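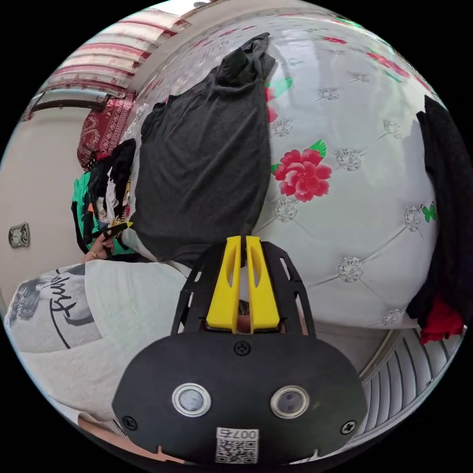
Small Loans, Long Roads: A Talk About Development Work in Pliloditz

The Daza program gives small loans and training to market sellers and farmers in the district of Pliloditz. It is managed from an office in Trurkcombe, and the woman who has directed it for nine years agreed to speak with me on the condition that I do not print her name. "The program should be discussed, and my name does not help with that," she told me. We spoke for most of an afternoon in October, with one pause for a phone call from the bank.

I asked first how she came to this work. She studied agriculture, she said, and she expected to spend her life with seeds and soil. Her first job was with a ministry, where she wrote reports on harvests. "I wrote that the farmers had low yields. Each year I wrote it again, and each year the reason was the same. They could not buy fertilizer in the month when they needed it. They had money after the harvest and no money before it. I was tired of writing this sentence."

The Daza program began with 26 borrowers in one valley. The loans were paid back in one season, at first in equal monthly parts. This was a mistake, and she speaks about it openly. A farmer has no monthly income, so the people borrowed from relatives to pay the program, and then borrowed from the program to pay the relatives. The repayment rate looked excellent on paper. "Our donors were very happy with us. I was also happy, I must admit. Then one of our field officers sat down with the families and asked where the money for each payment came from, and we were ashamed."

Since then the payments follow the harvest calendar of each village. The change took two years to agree with the donors, who wanted one table with the same dates for everyone. She still has the letters from this period in a folder, and she was not willing to show me all of them.

Today the program works in 27 villages. Four of them can be reached only on foot during the rains, and I wanted to know whether it is reasonable to keep them.

"By cost, no," she answered. "If you divide the cost by the number of loans, these villages are terrible. But the district council asked us at the beginning whether we would serve the whole of Pliloditz or only the part near the road. We said the whole. If we leave now, we confirm what people there already believe about every office and every government."
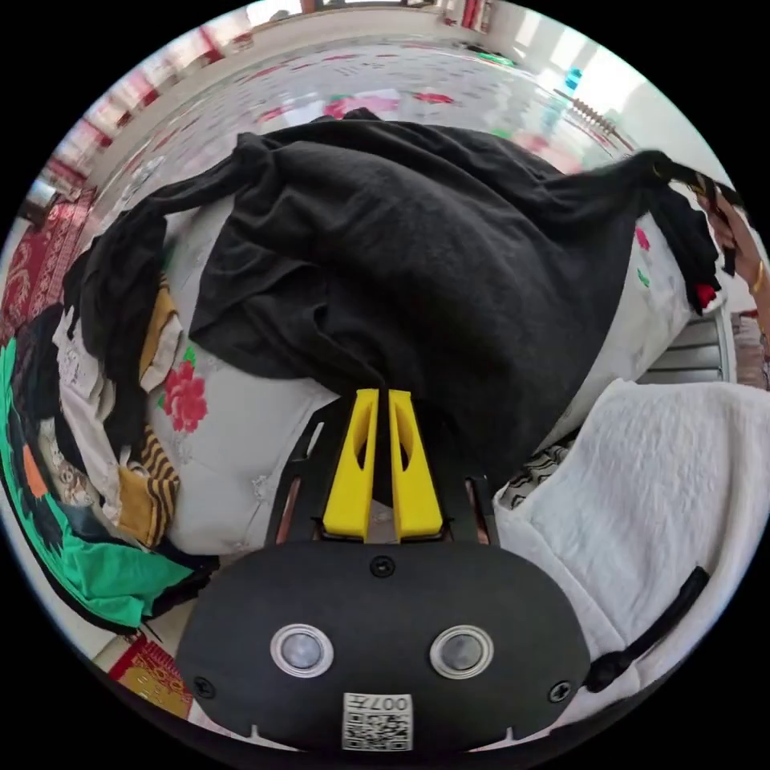 She returned to this question of trust several times. In her opinion, the larger agencies speak too much about growth and too little about who decides. Each village in the program has a loan group which reads the applications aloud at an open meeting. The meetings are long and sometimes unpleasant. A refused applicant may stand up and ask for the reason, and the group must give it. Outside visitors often suggest to make the procedure private and faster. She does not agree. "A fast decision made in Trurkcombe is for them a rumor. They will explain it by somebody's cousin."

The newest part of the work is payment by mobile phone, which is done with a company called Skidunow. I expected her to be enthusiastic, and she was more careful than that. The phones save the field officers from carrying cash, and this has made their travel safer. On the other side, many older women in the villages share a telephone with a son or a grandson, and then the loan arrives in the hands of the wrong person. For the moment a borrower may choose between cash and phone, and she insists that this choice will stay in the next contract.

And the next contract? The present funding ends in spring. The donors would like the district to take over a part of the costs, and the district would like first to see the accounts of the last harvest. She considers both wishes fair. Her own wish is for a longer period. "They give us money for two years and they ask for results that need ten. I have said this in every meeting. They write it down, they are very polite."

Before I left, I asked what she would tell a young person who wants to enter this profession. She thought about it for some time. "Learn the language of the place well enough to understand a complaint," she said. Then she went back to the telephone, as the bank was calling again.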